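Faltia Round Table with Pileo Open Box — Owner's Guide
Section 4: Clearing and sorting the tabletop
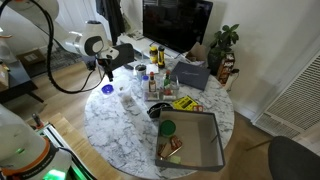

The Pileo box is sized to stand on the Faltia tabletop while you clear it, so you can sort small items without carrying them across the room. Place it near the front edge, on whichever side is closer to your stronger hand. Jars and packets can share the box, as with the green-lidded jar and the snack package on the marble table shown, but tall bottles should stay outside it until step 6. The low walls will not hold them upright if the box is tilted.

Before you start

Check that all four feet of the box have their felt pads. The pads are part no. 3762 and come in a bag with the assembly hardware. A box without pads can scratch the polish on the stone.

The Faltia top measures 630 mm across in the small size. On this size, use one box only.

4.1 Sorting the table

1. Close every bottle and jar. Match loose lids to their containers before moving anything else.

2. Pick up paper first. Receipts, notes and folders go to a dry surface away from the table. Paper left under a damp cup will stick to the stone and may leave a mark.

3. Set the box down flat. Do not slide it into position.

4. Put jars in first, against the back wall of the box. Fill in with wrapped snacks and packets. Lay packets flat so the labels can be read from above.

5. Keep opened food out of the box unless it is in a container with a lid. Crumbs collect in the corners and are hard to get out.

6. Group the bottles in the middle of the table. If you have the Yeh bottle tray (sold separately), stand them in it now. Sauces that need refrigeration after opening should go back to the refrigerator.

7. Stack empty bowls and cups and take them to the sink.

8. Lift the box with both hands, one under each short side, and move it to its shelf.

CAUTION: Do not load the box with more than 12 lb. The side panels can bow and release from the base.

CAUTION: Do not lean on the edge of the table while reaching across it. Walk to the other side instead.

4.2 Wiping the top

1. Remove everything, including the box.

2. Wipe with a soft cloth, warm water and a drop of mild dish soap. Work from the center out.

3. Rinse the cloth, wipe again and dry the top right away.

Hot sauce, vinegar, lemon juice and wine will etch marble. Blot a spill — do not rub it — and rinse with plain water. A dull spot that remains after drying is etching and cannot be washed out. See Section 6 for polishing.

Note: Rirum stone sealer may be used on marble tops. Apply it every December or whenever water stops beading on the surface. Allow the sealer to cure overnight before putting the box back.

4.3 Cleaning the box

Empty the box and wipe the inside with a damp cloth. It is not dishwasher safe. Leave it upside down on a towel until dry.

Section revised 19th April, I. Heinonen. Replaces the loose sheet packed with earlier tables.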